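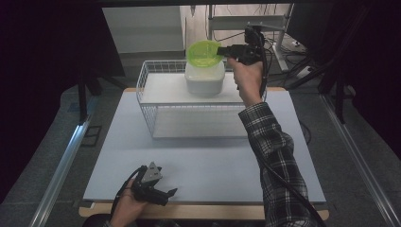

A green bowl and a white tub at the wire basket.

Home Jobs About News Contact

Kitchen and Stores Assistant, Drerley House

2 min read

Drerley House is looking for a kitchen and stores assistant to join the day team from June. We are a residential training center for adults who come to us for short courses in bookkeeping, upholstery and furniture repair. The kitchen serves breakfast, lunch and an early supper to guests and staff, and on a full day that comes to 400 plates.

The job is split between two rooms. Mornings are spent in the kitchen, washing and putting away, preparing vegetables and setting out the serving line. Afternoons are in the dry store, where deliveries are checked in, shelves are rotated and the next day's ingredients are weighed out for the cooks. There are 163 lines on the stock list at present. You will be expected to learn where they all live, but not in the first week.

What you will do

- Wash, dry and store bowls, tubs, pans and serving dishes
- Peel, chop and portion vegetables and salad
- Check deliveries against the order sheet and report anything short or damaged
- Label opened food with the date and your initials
- Keep the stock list up to date on the kitchen computer
- Clean the floors, counters and walk-in cooler at the end of the shift
- Help serve at lunch when the line is busy

What we are looking for

You should be comfortable on your feet for most of a shift and able to lift a full crate from the floor to a waist-high shelf with a second person. You need to read and write English well enough to follow order sheets and allergy cards. Kitchen or warehouse work would be useful, and so would school cafeteria work, but we have hired people with neither and will train the right person. A food handler card is required within your first month – we pay for the course and the test.

Hours and pay

Shifts run from 6:30 a.m. to 3 p.m. with a half-hour unpaid lunch break and two paid short breaks. The position is full time. You will work one weekend in three and have days off during the week in return. Pay is hourly and depends on experience; the current scale is sent to everyone who asks for an application form. Meals on shift are free. Staff who stay through the first season receive a $400 payment toward work shoes and clothing.

Getting here

Drerley House is at the end of Farina Road, past the Grament lumber yard. The first bus from Irereo does not reach us in time for the start of the shift, so you will need your own transportation or a ride. Parking is free behind the laundry building. Two of the current kitchen staff drive in from Irereo and have said they are willing to share.

How to apply

Ask for a form at the front desk or write to Dale MacLeod, kitchen manager, at the address on our contact page. Please include the names of two people we can call, at least one of them from a job or a class. Interviews take place in the afternoon and include a short walk through the kitchen and stores, so wear closed shoes. We reply to every application.

Contact: Drerley House, Farina Road | © Drerley House | Back to top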